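Six weeks with the Uson gripper kit

I've had the Uson kit on the bench since September and I said I'd write it up once I had put enough hours on it to have an opinion. I do small computer refurbishing out of a rented unit in Jarningate, mostly ex-office towers, and I wanted to see whether an arm could take over some of the pulling and plugging.

The kit is a set of add-ons for an arm you already own. You get the gripper, a wrist camera on a short bracket, a control box, a bag of spare finger tips and the licence for the Uvska software, which does the teaching and playback. The arm is extra. Mine is a second-hand one that I bought two years ago and had been using to move trays from one end of the bench to the other.

Setup took most of an afternoon. The flange adapter fitted, but the bolts in the bag were too short for my arm and I had to go down the road for longer ones. The camera calibration is a printed card that you clamp to the bench while the arm works through a set of poses. It failed twice under my fluorescent tubes and passed when I turned off the one directly overhead. The manual doesn't mention lighting at all.

Teaching is done by hand. You put the arm in free mode, push it through the move, and press the button on the control box at each point you want kept. Uvska then uses the wrist camera to correct the position when the real part isn't quite where it was during teaching. It allows 13 points per routine on the basic licence. I ran into that limit on the second day and ended up splitting longer jobs in half - a nuisance, but it works.

I started with drives. An office tower with the drive standing in a carrier is a fair test, as there's a handle to aim for and a data cable and a power plug close by to get tangled in.
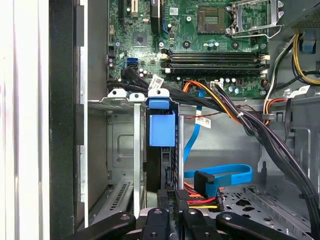 Does the kit come with routines for particular computer cases? There are none in the box, so you teach every model of case yourself and save each one under its own name.

That's more work than I had hoped for. A new case takes me the better part of an hour before I'd trust the routine to run while I'm doing something else on the other side of the bench. If you get the same model in by the pallet it pays off. If every machine is different, you'll spend your day teaching.

On results, I kept a tally over 300 drive pulls. The failures were mostly cables. A stiff cable will hold its shape and the camera copes well, but a soft one moves when the fingers brush it and the correction then chases the wrong thing. I got a lot fewer of these after I started tucking the loose leads out of the way first, and that takes a few seconds per machine. Plugging connectors back in is a different matter. I tried it for a week and went back to doing it by hand.

The grip force setting runs from one to ten. I use 6 for carriers and 2 for anything with a latch. The finger tips wear faster than I'd like, and I'm already on the second set. Replacements come from Dvořáček, the distributor, and mine arrived in a padded envelope with no paperwork. Their phone support was good. I called with the calibration trouble and got someone who had used the thing.

A few smaller complaints. The camera cable is stiff and wants to catch on the edge of the case when the wrist rotates, so I've tied it back along the forearm. The control box fan is loud. Uvska forgets the window layout each time it closes, and the units are in millimetres on one screen and centimetres on the next.

I'm keeping it, for the drive work alone. Next on the list is memory, starting with a batch of small desktops that's due in before the end of the month, and I'll post the settings if I get any worth sharing.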